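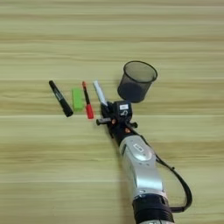
Shared desks in the reading rooms at Juneck have been cleared at the end of every afternoon since the building reopened in May, and the work has changed what the library keeps on them. Each desk was once supplied with a drawer of stationery, replenished on request and seldom sorted. The present allowance is small enough to be laid out side by side on the wood and checked at a glance: a black marker, a red one, a bright green block. Anything beyond the allowance is returned to the store on the ground floor, where it is signed in and made available to other departments.

The change was proposed by Lacey Horrocks, who oversees the public rooms. Her review of the drawers found that readers were rarely short of pens but often short of pens that worked. Dried-out markers had been put back with sound ones, caps had been exchanged between colours, and in one drawer 14 highlighters were found beneath a folded map. The review covered 40 desks across two floors and took five weeks.

"People were using the drawer as a place to put a decision off," Ms Horrocks said. "If a marker was failing, it went to the back, and the next reader found it there."

Under the new arrangement, all items are taken out and placed on the table before any are put away. Markers are tested on scrap paper, one stroke each, and the caps are pressed home. Items with printed labels are turned so that the label can be read by the person checking them. Only then is the holder filled. Marjorie Cropper, who trains new staff in the routine, asks them to leave a finger's width between one item and the next, so that a missing piece shows as a gap in the row.

The choice of holder was the subject of a longer discussion. Wooden trays from Plandar were tried in the first month and withdrawn, as they took up a good deal of the table and gathered pencil shavings in the corners. Ceramic pots supplied by Athanasiadis were well liked by readers but proved heavy to carry in numbers, and two were broken on the stairs. The library settled on mesh, which lets dust fall through and shows what is inside without anyone having to tip it out. 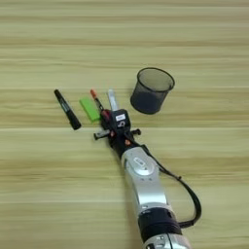 The black mesh pen holder, empty, beside the items laid out on the table.

Freya Hulme, who has managed the stationery store for 19 years, regards the height of the holder as more important than its material. A holder that is too deep hides short items, and erasers in particular tend to sink to the bottom and remain there. The routine therefore places blocks and erasers last, resting against the longer pens, or leaves them on the table beside the holder where the desk is wide enough.

Some questions remain open. Gerrit Koster, of the design office Jirska, which advised on the furniture, has recommended that the holder be given a fixed position at the upper right of each desk. Staff have so far preferred to leave this to the reader - a left-handed visitor will usually move it in any case. Red markers are also under review, following requests from the map room that they be kept away from original material altogether.

Jayson Ambrosio, who clears the upper floor, completes the round shortly before six in the evening. He begins at the windows and works towards the stairs, carrying a cloth, a pad of scrap paper and a small box for anything to be discarded. Spent markers go into the box with their caps on and are sent for recycling when it is full. Replacements are drawn from the store the following morning, before the doors open at nine.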